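Photo Gallery: Laundry at the Bench

Flurutstead Center for Domestic and Retail Work, Korkmont
Posted Jul 20, 2018

The Center maintains a standing program on household and shop-floor chores and on the extent to which machines can carry them out. Its present subject is the handling of clothing: picking up a garment, finding its edges, laying it flat, and folding it to a size that will fit a shelf or a drawer. The gallery on this page was prepared for members of the public and for the retail partners who attended the open session at Korkmont. It accompanies the program summary, which may be requested from the front office.

Clothing was selected after consultation with store managers in Irkovville. They were asked which tasks took up the most staff time at the end of a trading day, and refolding was named more often than any other. Households gave a similar answer in a separate survey of 228 respondents, where putting away clean laundry ranked above washing it.

Garments are presented to the arms in a heap, as they would come out of a basket or be left on a fitting-room bench. Shirts laid out neatly by hand are a much easier case and are reported separately.
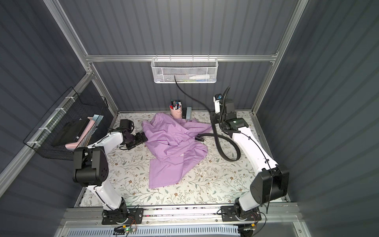 A crumpled light purple garment on the work table, with an arm at either side and a black belt looped to the right.

Accessories are included in the program at the request of the retail partners. Belts and straps are sold with garments, returned with garments, and left threaded through them. To a person the distinction between a belt and the cloth beside it is plain. A machine must settle where one ends and the other begins before it pulls on either, and a wrong decision can drag the whole pile across the table. The Center's position is that a system unable to separate the two is not ready for a stockroom, whatever its results on plain towels.

The work surface is covered with a printed cloth of leaves and small flowers. Plain backgrounds are common in laboratory work and tend to flatter the results. Homes have patterned bedspreads and tablecloths, and the program holds that a folding system should be able to manage on them. Ordinary desk items, including a pink holder filled with pens and markers, stand at the back of the table and remain there while the arms are working.

Questions from visitors have often concerned the hardware itself. The fingers are narrow and hard, and they have none of the give of a human fingertip. Picking up a single layer of thin cloth is accordingly among the more difficult steps, and two layers taken together will spoil a fold from the start.
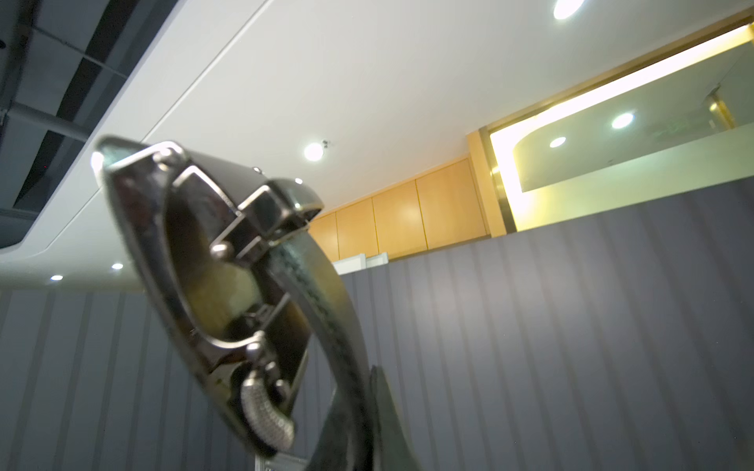
Reading a Heap of Cloth

The greater part of the difficulty arises before any folding begins. A shirt in a heap shows perhaps a sleeve, part of a hem, and a good deal of cloth that could belong anywhere. The system must choose a place to grip on the strength of that partial view. Where it chooses poorly, the shirt is lifted, turned, and set down again in a new heap, and the process is repeated.

Rohani Siregar, who directs the program, has asked that this stage be reported on its own terms. Earlier summaries gave only the share of garments finished, which concealed how long each one took. An experienced stock clerk settles the matter at a glance and is seldom wrong.

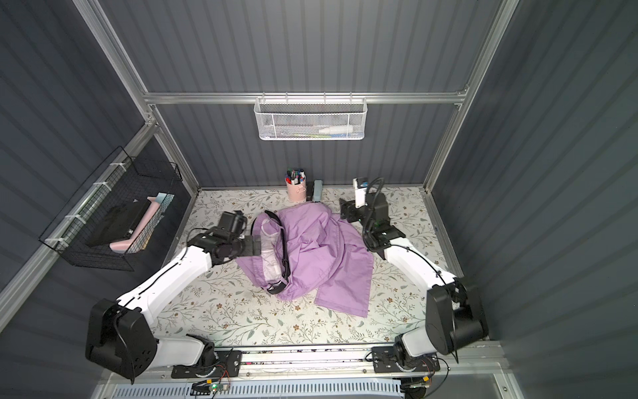
Time limits are set in advance. Each attempt is stopped at 100 seconds, whether or not the garment has been folded, and the result is entered as it stands. Staff do not reach in to straighten a collar or free a sleeve while an attempt is under way. The full series calls for 2000 attempts across the different kinds of clothing, and no overall figure will be released until the series is complete.

Button-front shirts form the largest group. They have more edges than a T-shirt, the two front panels can slide apart, and the facing behind the buttons may be mistaken for a separate piece of cloth. A fastened button helps in one respect, as it holds the fronts together, but it also gives a finger something to catch on. 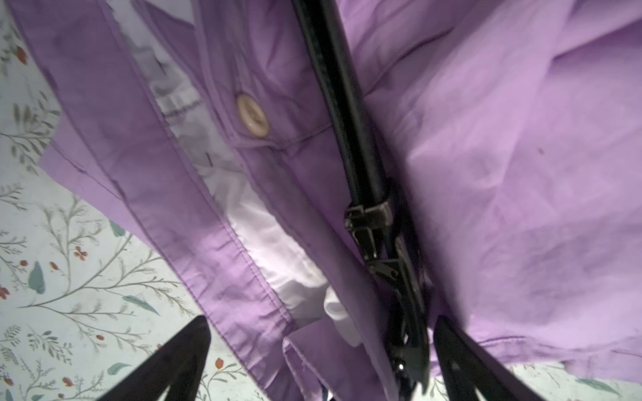 Thin cotton presents a further problem in that it creases under very light pressure. Retail partners have advised that a shirt returned to the shelf with new wrinkles has to be handled a second time, and the scoring has been adjusted to reflect this. A fold of the correct size with a badly creased front now receives partial credit only.

On the general question put to the program, the Center's view remains cautious. Towels and other simple rectangles are within reach of present equipment where speed is of little concern. Mixed laundry from an ordinary household is not. Work with the Purba store group will continue through the next period, with trousers and children's clothing to be added to the series.

Groups wishing to attend a session at Korkmont should write to the front office at least 2 weeks ahead. Gallery pictures may be reproduced for teaching purposes with credit to the Center.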